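섬유제품 관리 실습 강의자료
제4강 의류의 취급과 접기: 시보리가 있는 배색 상의를 중심으로

작성: Nisreen Khasawneh (생활관리학 전공)
6월

본 사이트는 학습 이력 저장을 위해 쿠키를 사용합니다. 계속 이용하시면 쿠키 사용에 동의하는 것으로 간주합니다.

1. 강의의 위치와 범위

본 강은 제3강에서 다룬 세탁 후 건조 및 선별 과정에 이어지는 내용이다. 건조가 끝난 의류를 수납 상태로 옮기기까지의 단계, 즉 집어 올리기, 펴기, 접기, 쌓기를 다룬다. 다림질은 제5강에서 별도로 다루므로 본 강에서는 언급을 최소화한다. 수강생은 실습실 211호에 비치된 침상과 작업대를 모두 사용하게 되며, 두 조건에서의 작업 차이를 실습 기록지에 기재하여야 한다.

본 강에서 '배색 상의'라 함은 둘 이상의 색상 원단을 봉제하여 만든 상의를 말하며, '시보리'라 함은 목, 소매 끝, 밑단 등에 부착된 골조직의 신축성 편성물을 말한다. 교재에 따라 '립(rib)' 또는 '고무단'으로 표기하는 경우가 있으나 본 자료에서는 시보리로 통일한다.

2. 용어 정리

가. 세로 모임: 의류를 한 지점 또는 좁은 구간에서 들어 올렸을 때 원단이 길이 방향으로 모여 좁은 띠 모양의 주름을 이루는 상태.
나. 기준선: 접기 작업에서 좌우 대칭의 기준이 되는 선. 상의의 경우 통상 뒷목 중심에서 밑단 중심까지를 잇는 선으로 한다.
다. 1차 펴기: 집어 올린 의류를 작업면에 내려놓기 전후에 큰 접힘을 푸는 작업.
라. 2차 펴기: 작업면 위에서 손바닥으로 잔주름을 밀어내는 작업.
마. 접기 폭: 완성된 접기 형태의 가로 치수. 수납장의 칸 너비에 따라 정한다.

3. 집어 올리기

3.1 집는 위치의 선정

의류 더미에서 한 점을 집어 올릴 때에는 어깨선 또는 밑단의 봉제선 부근을 우선으로 한다. 봉제선은 원단이 두 겹 이상 겹쳐 있어 당기는 힘에 비교적 잘 견딘다. 시보리 부위만을 잡고 전체 무게를 지탱하게 하는 것은 권장하지 않는다. 골조직은 가로 방향으로 쉽게 늘어나며, 특히 수분이 남아 있는 상태에서 반복적으로 하중을 받으면 복원력이 저하될 수 있다.

더미가 큰 경우에는 위쪽에 놓인 것부터 차례로 집는다. 아래쪽 의류를 빼내려고 당기면 다른 의류의 소매나 끈이 함께 딸려 나오는 일이 잦다. 제2조 실습에서 Ibrahim Nwankwo 조교가 시범을 보인 바와 같이, 한 손으로 더미를 가볍게 누르고 다른 손으로 대상 의류를 들어 올리는 방식이 무난하다.

3.2 들어 올린 상태의 관찰

의류를 들어 올리면 대부분 세로 모임 상태가 된다. 이때 곧바로 내려놓지 말고 다음 사항을 확인한다. 첫째, 앞면과 뒷면 중 어느 쪽이 바깥으로 나와 있는가. 둘째, 시보리가 어느 위치에 드러나는가. 셋째, 가장 낮은 지점에 해당하는 부위가 어디인가.

배색 상의는 세로 모임 상태에서도 색의 경계를 단서로 삼을 수 있다는 점에서 단색 의류보다 판별이 용이하다. 단, 짙은 색끼리 인접한 경우에는 주름의 그늘과 실제 배색선을 혼동하기 쉬우므로 주의한다.
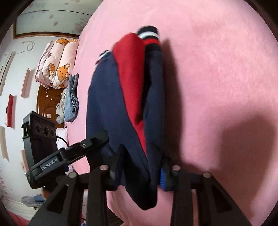
그림 4-1. 침상 위에서 들어 올린 남색·빨간색 배색 의류. 위쪽에 줄무늬 골조직이 보인다.

그림 4-1에서 빨간색 부분은 위쪽에서 둥글게 접혀 있고 아래로 갈수록 좁아져 남색 원단 사이에서 뾰족하게 끝난다. 이러한 형태만으로 빨간색 원단의 실제 모양을 추정하여서는 안 된다. 세로 모임 상태에서는 넓은 면도 좁은 띠로 보이기 때문이다. 배색의 실제 형태는 작업면에 펼친 후에 판단한다.

3.3 시보리를 이용한 방향 판별

줄무늬가 있는 시보리는 방향 판별의 유용한 단서가 된다. 목 부위의 시보리는 닫힌 고리 또는 앞이 트인 띠의 형태를 이루고, 소매 끝의 시보리는 좌우 한 쌍으로 존재하며, 밑단의 시보리는 길이가 가장 길다. 들어 올린 상태에서 시보리의 일부만 드러났을 때에는 세 부위 중 어디인지 단정하지 말고, 손가락으로 봉제선을 따라가며 폭과 길이를 확인한다. 줄무늬의 배열 순서는 부위 간 비교에 쓸 수 있다. 같은 의류라도 목과 소매의 줄 순서가 다르게 봉제된 제품이 있으므로 기록지에는 부위별로 적는다.

4. 작업면의 선택

접기 작업은 평평하고 단단한 면에서 하는 것이 원칙이다. 그러나 일반 가정에서는 침대 위에서 빨래를 정리하는 경우가 많으므로, 본 강에서는 침상 작업을 예외로 취급하지 않고 별도의 조건으로 다룬다.

파일이 긴 담요, 이른바 플러시 담요가 덮인 침상에서는 다음과 같은 점이 문제가 된다. 첫째, 표면의 마찰로 인하여 원단이 쉽게 미끄러지지 않아 2차 펴기에서 한쪽으로 쏠린 주름이 남는다. 둘째, 면이 눌리므로 접은 모서리가 뚜렷하게 서지 않는다. 셋째, 담요의 섬유가 짙은 색 의류에 옮겨 붙는 경우가 있다. 남색이나 검은색 의류를 밝은 색 담요 위에서 다룰 때에는 작업 후 보풀 제거 솔로 한 차례 쓸어 준다.

반면 침상은 면적이 넓어 상의를 소매까지 펼쳐 놓을 수 있고, 떨어뜨릴 위험이 적다. 무릎을 굽히지 않고 작업하기에는 높이가 낮은 경우가 많으므로 장시간 작업 시에는 앉은 자세를 권한다. 가능하면 담요를 걷어 내거나 그 위에 면 시트를 한 장 깔고 작업한다. 실습실에는 Altuvlow 면 시트가 비치되어 있다.

5. 펴기와 접기의 절차

5.1 1차 펴기

1) 어깨선의 양 끝을 찾아 각각 한 손으로 잡는다.
2) 의류를 몸에서 약간 떨어뜨려 늘어뜨리고 두어 차례 가볍게 흔든다.
3) 앞면이 작업면을 향하도록 내려놓는다.
4) 밑단을 당겨 몸판의 접힘을 푼다.

어깨선을 찾기 어려운 경우에는 시보리에서 출발하여 봉제선을 따라간다. 뒤집힌 의류는 이 단계에서 바로잡는다.

5.2 2차 펴기

중심에서 바깥쪽으로, 위에서 아래로 손바닥을 움직인다. 배색선이 있는 의류는 원단에 따라 신축 정도가 달라 한쪽이 울 수 있다. 이때 세게 당겨 맞추려 하지 말고 배색선 주위를 가볍게 누르는 정도로 그친다. 시보리는 늘이지 말고 자연 상태의 폭을 유지한다.

5.3 접기

1) 기준선을 정하고 접기 폭을 확인한다.
2) 한쪽 옆선을 기준선 쪽으로 접고, 소매를 아래로 꺾어 몸판 위에 겹친다.
3) 반대쪽도 같은 방법으로 접는다.
4) 밑단을 위로 올려 접되, 밑단 시보리가 접힘선에 걸리지 않도록 한다.
5) 뒤집어 앞면이 위로 오게 하고 목둘레를 정리한다.

두께가 있는 의류는 4)의 단계에서 세 번 접기보다 반접기가 안정적이다. 얇은 의류는 세 번 접어 세워서 수납할 수 있다. Kpodo 수납함을 사용하는 조는 칸이 좁으므로 접기 폭을 먼저 시험해 본 뒤 나머지 의류에 적용한다.

6. 쌓기와 수납

접은 의류는 무겁고 두꺼운 것을 아래에, 가볍고 얇은 것을 위에 둔다. 짙은 색과 밝은 색은 가급적 다른 열에 놓는다. 새로 구입하여 세탁 횟수가 적은 짙은 색 의류는 습한 환경에서 이염의 우려가 있으므로 완전히 건조되었는지를 다시 확인한다. 시보리 부위는 몸판보다 늦게 마르는 경향이 있다. 손등을 대어 차가운 느낌이 있으면 수납을 보류한다.

7. 실습 시 자주 지적되는 사항

Korkor Dogbe 실습지도원이 지난 학기 기록지를 검토하여 정리한 내용이다.

- 집어 올린 직후 앞뒤를 확인하지 않고 접기 시작하여 다시 펴는 경우
- 목 시보리만 잡고 흔드는 경우
- 짙은 원단의 그늘을 배색선으로 잘못 기재하는 경우
- 침상 작업에서 담요와 의류를 함께 접어 넣는 경우
- 기록지에 작업면의 종류를 누락하는 경우

8. 과제

각자 시보리가 있는 상의 2점을 준비하여 침상과 작업대에서 각각 접고, 작업면별로 소요 시간, 잔주름의 위치, 접힘선의 상태를 기록한다. 두 점 중 한 점은 배색 의류로 한다. 배색 의류에 대해서는 세로 모임 상태에서 보이는 색의 순서와 펼친 상태의 색 배치를 모두 스케치하고, 두 그림의 차이를 다섯 문장 이내로 서술한다. 채색은 하지 않아도 무방하나 색 이름은 반드시 기입한다.

기록지는 실습실 입구의 제출함에 넣는다. 과제에 관한 문의는 Ama Agbeko 조교(연구동 115호)에게 한다.

9. 다음 강의 예고

제5강에서는 다림질과 스팀 처리를 다룬다. 시보리에 대한 스팀 적용 거리와 누름 여부가 주요 내용이므로, 본 강의 2차 펴기 항목을 복습하고 출석할 것.

최종 수정: 6월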